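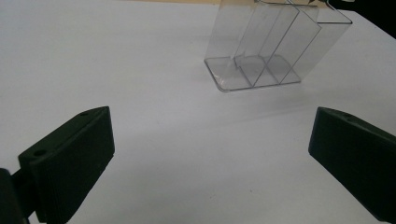 Robotics Readers > Handling and Grasping > Chapter 17

Chapter 17. When the Gripper Can't Find the Part

By Adesuwa Akinola and Sorin Crăciun
4/26/22

2 comments | 134 shares

Start with a failure. Clear plastic holder, white table, two-finger gripper. Easy pick on paper. At Clernard it cracked a holder and nearly took a fingertip with it.

The cell was called Nuria. Its job: pick up a clear holder, set it in a tray, go back for the next. It had done fine all spring with cardboard sleeves. Then the product changed and the software didn't. Same speed, same force limit, same depth camera. Chidubem Jibrin ran the first shift on the new part and wrote one line in the log: "misses, then hits."

What went wrong? Two things, and we'll keep them apart, as the incident report did not.

17.1 The sensing fault

A depth camera of this type sends out light and measures what comes back. Clear plastic sends back very little. Most of the light goes through, strikes the table, and the table gets measured instead. So the depth map had a hole in it, or worse, a flat patch right where a wall was. The planner read flat patch as free space. Free space means full speed.

Edges do better. A cut edge or a corner catches the light and shows up as a thin bright line, and a person reads the whole shape from those lines without trying. The Nuria software threw them out as noise. There was a filter for it, set back in July for dusty sleeves, and it was never looked at again.
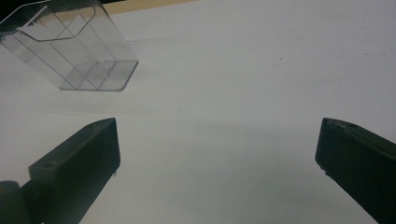
Figure 17.1. Clear holder on a white surface, gripper fingers open and still short of it. Note the bright edges.

Look at the figure again once you've read 17.3 and try marking where you think the near wall is. Compare with a classmate. You will probaly not agree, and the difference between your two lines is a fair first guess at the position error you should plan for.

17.2 The force fault

Missing a part is a nuisance. Hitting one is a safety matter. The left finger came down on the top rim at travel speed. The stop on contact was set at a level picked for cardboard, which gives. Thin rigid plastic doesn't give much, it cracks. The rim went before the limit tripped, and a piece landed outside the guard.

Przemysław Mazurek was reaching in at the time to clear the miss before. He shouldn't have been able to. The gate switch had been bridged during setup and left that way (more on bridged switches in Chapter 2). Cut glove, no injury. Luck.

17.3 What the report said, and what it left out

The report blamed "part transparency." True as far as it goes. But the part was transparent on the drawing, in the sample box and on the day of the change meeting. Ayodele Obi's review, written later, asks a better set of questions:

Who signs off when the part changes but the program stays the same?
What does the planner do with missing depth? Treat as empty, or treat as unknown?
Is the force limit tied to the part or to the machine?
How was the gate switch bridged with no tag on it?

The second one matters most for this chapter. Unknown is not empty. A planner that treats unknown space as blocked will be slow, and will stop a lot, and operators will complain. Clernard's did, loudly. The fix they settled on was a slow approach inside any region with missing depth, plus a light touch to find the wall before closing. Cycle time went up. No cracked rims logged since.

They also tried a matte spray, Nultent, on a test batch. Worked for the camera. Customer didn't want sprayed parts. End of that.

Before you go on: have the Ibrahim data sheet from the appendix open for section 17.4, you'll need teh force tables. Work in pairs if you can. Power off and gate shut before anybody's hands go near the table, including for the "quick look" ones.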